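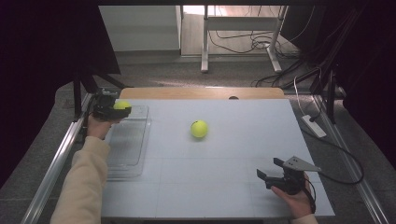
操作者双手各持一只手持夹爪，其中左手夹爪夹着一只网球，悬在透明塑料托盘上方。（Tavow供图）

Tavow发布Rondik 2：手持夹爪数据可直接用于策略训练

打印本页 | 发送邮件

2026-02-23

机器人软件公司Tavow发布了数据与训练工具链Rondik的第2版。新版本把手持夹爪示教数据的时间对齐、轨迹重建、质量筛查和策略训练放进同一条流水线，用户不再需要在几套脚本之间来回转换格式。

Rondik面向的是不使用遥操作的数据采集方式。操作者手持与机器人末端结构相近的夹爪完成任务，软件从夹爪上的相机画面中恢复末端位姿和开合宽度，再换算成机械臂可以执行的动作序列。第1版只支持单手任务，左右手数据要分别处理，合并时容易出现时间偏差。第2版为双手任务设置了统一的时间轴，头部视角和两路夹爪视角在导入时一并对齐，对不上的片段会被标出，由用户决定裁剪还是丢弃。

Tavow用一组双手收纳网球的任务对新版本做了内部测试，共导入2,021条示教记录，其中739条被筛查模块标记为需要复核。公司称，被标记的记录主要有三类问题：位姿跟踪中途丢失、夹爪开合宽度读数跳变，以及两手轨迹在同一时刻过于接近。复核后保留的记录与其余数据一起用于训练，得到的策略在双臂平台上的任务成功率为91%。该数字由公司自行测得，测试方法随发布说明一同公开，尚无第三方复现结果。

收纳任务看上去简单，对感知部分却有一些要求。桌面为白色，可供跟踪的纹理很少，只有拼板之间的细缝能提供稳定的线特征；托盘是透明的，边缘在不同角度下时隐时现，深度估计在这一带经常失效。Rondik 2的位姿重建模块因此增加了线特征约束，并允许用户为透明物体单独设定掩膜，被遮罩的区域不参与特征匹配，但仍保留在训练图像中。

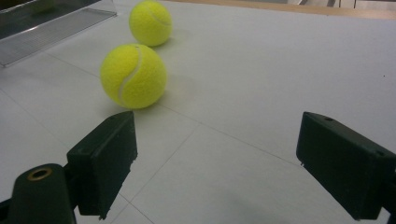
夹爪视角的另一个难点是目标在画面中的尺度变化很快。夹爪接近球体时，球在短时间内由小变大，外观相同的球又可能同时出现在视野里，策略需要判断先取哪一个。Rondik 2在训练阶段加入了按接近距离重采样的选项，提高抓取前一小段数据的比重。据发布说明，这一选项默认关闭，适合目标较小、数量较多的任务；对于抽屉、柜门一类的大型物体，打开后改善不明显，训练时间反而会变长。

动作规划方面，新版本在策略输出与机械臂控制器之间加了一层可行性检查。手持采集时，人的手腕可以到达许多机械臂难以到达的姿态，直接回放容易触及关节限位。检查模块会在导入阶段就根据所选机械臂的模型逐条计算，给出无法执行的时间段，用户可以更换基座安装位置后重新计算，不必重新采集。双臂任务还会额外检查两臂之间的碰撞。该模块目前以命令行方式运行，图形界面计划在5月的更新中提供。

工业集成商Yammine已在位于Zitcombe的测试场地试用Rondik 2，用途是小件分拣工位的前期验证。Yammine表示，试用阶段主要关心更换夹爪指尖后旧数据能否继续使用。Tavow对此的答复是，指尖长度的变化可以通过标定参数补偿，指尖形状改变较大时仍建议补采一部分数据。双方没有透露合作金额和后续部署计划。

在兼容性上，Rondik 2可以读取第1版项目，但首次打开时需要重建索引，重建后的项目不能再用旧版打开，Tavow建议用户事先备份。数据导出格式保持不变，已有的训练脚本可以继续使用。标定文件的字段有所调整，公司提供了转换工具，自行修改过标定流程的用户需要手动核对夹爪宽度的零点和相机外参。

现有授权用户可免费升级，新用户按工作站数量计费，价格与第1版相同。第1版将继续获得错误修复，不再增加新功能。

打印本页 | 发送邮件

相关新闻
Tavow调整Rondik授权方式，高校实验室可申请教学许可
Yammine扩建Zitcombe测试场地
手持夹爪标定：零点漂移的几种处理办法
双臂策略训练中的时间同步问题
透明物体抓取：掩膜与深度补全方案比较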